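Open Day and Partner Demonstration: Progress Report to the Derkcombe Fund

Grant holder: Tuvbridge Assistive Robotics Group
Report prepared by: Meirion Kneath, project lead
Report date: 11/06/2018
Reporting stage: second of three

1. Purpose of this report

The grant agreement asks for a written report after each public activity. This one covers the open day held at our Hindham site and the closed demonstration for partner organizations that we ran the same morning. It also gives a short update on the simulation work that both events were built on, and it sets out what we plan to do before the final report.

The first report dealt with equipment, hiring and the layout of the demonstration room. Those items are closed and are not repeated here, apart from one open point on room hire in section 7.

2. Background

The project looks at how a single fixed arm could help a person with limited reach or grip to keep a kitchen counter usable. Our partners at Bhutto, who run supported housing, asked us early on to leave cooking alone and work on clearing, sorting and handing over. Their residents mostly manage a meal. What stops them is a counter that fills up during the day and cannot be cleared without help.

All of the manipulation work so far has been done in simulation. We agreed this with the Fund at the start. A simulated kitchen can be reset in seconds, and a dropped bottle costs nothing. It also means that visitors can watch a task on a large screen and ask for it again from a different starting point.

3. What was shown

The simulated room is a kitchen with a marble counter and the arm mounted beside it. Pirmin Auer built the room and the object sets. He kept the counter crowded on purpose. In earlier versions we had a few well-spaced items, and the Bhutto staff told us plainly that no counter in their buildings looks like that.

The objects are a mix of food, cookware and cleaning things. Some are easy for a two-fingered gripper and some are poor candidates. A head of lettuce is wide and round. A wine bottle is tall and tends to get in the way of whatever is behind it. A spatula lying flat gives the fingers very little to close on. Visitors saw the arm approach flat and small items from above, with taller objects left standing close by.

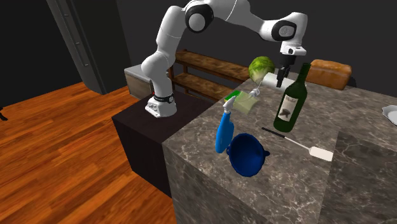 4. How the day was run

The morning session was for partner organizations. It ran as one long demonstration with questions taken throughout. The afternoon was open to the public, in short slots, with the same task set and a simpler introduction.

Each slot followed the same order:

A short talk on what the arm is for and who asked for it.
One task run from start to finish without comment.
The same task again with Pirmin explaining the choices the planner was making.
A run chosen by the visitors from a printed list of objects.
Questions.

We had planned to do the explained run first. After the opening slot of the afternoon we changed the order. People were listening to Pirmin and missing the arm, and then asking to see it again anyway. Running it silently first took care of this and the slots kept better time.

The printed list was also changed during the day. It had used our own labels for the objects, which meant little to anyone outside the group. Meirion rewrote it by hand over lunch with ordinary words, and that version has now replaced the old one in the demonstration pack.

The demonstration machine was restarted once, between slots. No slot was canceled.

5. Tasks and results

The open day used 9 tasks from the full set. They were picked for variety, and we did not leave out tasks that we expected to go badly. A list of the tasks is in the appendix sent with the financial return.

For the Fund's records, the figures from the wider simulation work up to the date of this report are as follows:

Planned simulation runs in this stage: 2,000
Runs set aside for review by a person: 364
Task sets released to partners: 2

Runs are set aside for review when the automatic check and the planner disagree about the outcome, or when an object ends up somewhere the check does not cover. Reading through them is slow work and we underestimated it in the original plan. Most of the reviewed runs so far fall into one of these groups:

Contact with a neighboring object on the way in. The gripper reaches the right item but brushes something beside it. The automatic check passes the run if the neighbor stays upright. Bhutto would prefer that we count any contact with glass as a failure, and we have agreed to report it separately.

Blocked view. A tall object hides a low one from one of the camera positions. The planner then either waits or picks a poor approach.

Awkward grasp on a flat object. The fingers close but the item turns or slides as it is lifted.

Small cylindrical items were of particular interest to the partner group. Pill containers, spice jars and similar things came up several times in discussion, and staff wanted to know how close the fingers can work to the counter surface. We showed a grasp low over the marble from a near camera position, with a sponge and other cleaning things around the gripper, and left it on the screen while people talked. The simulated arm is modeled on a Franka Emika unit and carries that name on the forearm. Several visitors asked whether we have the real arm in the building. We do not yet, and said so.
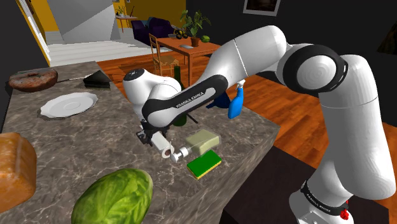 Picture credit: Pirmin Auer / Tuvbridge Assistive Robotics Group. Simulation render.

Views from close to the arm were more useful to the partners than the wide ones. The wide views show where the arm stands in relation to the counter, and people want that once, at the start. After that they want to see the fingers. We will keep both in the pack but change the balance.

6. Comments from visitors

We collected comments on cards and by talking to people at the door. The points below came up more than once or came from a partner organization.

Speed. Several people found the arm slow. Bhutto staff took the other view and asked us to keep it slow for any later trial near residents. We will hold the present speed for now.

Noise. We were asked how loud the arm would be. The simulation cannot answer this. We have noted it as a question for the hardware stage.

Where it stands. The arm in our kitchen has its own cabinet next to the counter. Partners pointed out that many of their kitchens have no floor space for another cabinet. Two options were discussed, a rail along the wall and a mount fixed to the counter itself. Neither is in the present plan. We would like to discuss this with the Fund before the final stage — it may affect what hardware we ask for.

Food and cleaning products. A visitor who works in food safety asked why a spray bottle and uncovered food were on the same counter, and whether the arm would handle both with the same fingers. It was a fair question and we had no good answer on the day. Pirmin is adding a rule that sorts objects into groups and orders the tasks so that food is moved first. Cleaning the gripper between groups will need separate thought.

Control. People wanted to know who tells the arm what to do. In the present setup it is a typed instruction. Partners asked for large buttons or a spoken command, and said that a phone app would be of limited use to most of their residents.

The rest of the room. Families who came in the afternoon spent some time on the living area past the kitchen, with its dining table, purple sofa and staircase. Children asked whether the arm could fetch fruit from the table. It cannot reach that far. The room is there so that the background is not blank, and we have no plans to use it for tasks.

7. Issues and changes

Review time. As noted above, checking runs by hand is taking longer than planned. Pirmin has moved part of his time from scene building to review. No extra funding is requested.

Room hire. The Hindham room was charged at the full-day rate, and the budget assumed a half day. The difference has been met from the printing line, which was underspent. We ask the Fund to note this change.

Access. The side entrance at Hindham has a step. A ramp was put in place before the partner session but the signs still pointed to the main door, and one visitor went the long way around. For the next event the signs will be done first.

Recording. We had intended to record the question sessions. Some partner staff were not comfortable with it, so we took written notes. The notes are enough for our purposes and we do not plan to record in future.

8. Next steps

The work before the final report is:

Finish review of the runs set aside, with contact against glass reported as its own line.
Add the food-first ordering rule and repeat the open day tasks with it.
Rebuild one version of the kitchen with the arm in a different mounting position, if the Fund agrees.
Send the revised demonstration pack to Bhutto, with the new object list and more close views.
Write up the questions that only hardware can answer, starting with noise and gripper cleaning.

A short return visit to Bhutto is planned for May. It will be a talk with residents, using a laptop and recorded runs, and will not need room hire.

9. Contact

Questions about the grant or this report should go to Meirion Kneath. Questions about the simulation, the object sets or the use of the renders should go to Pirmin Auer. Both can be reached through the Tuvbridge office.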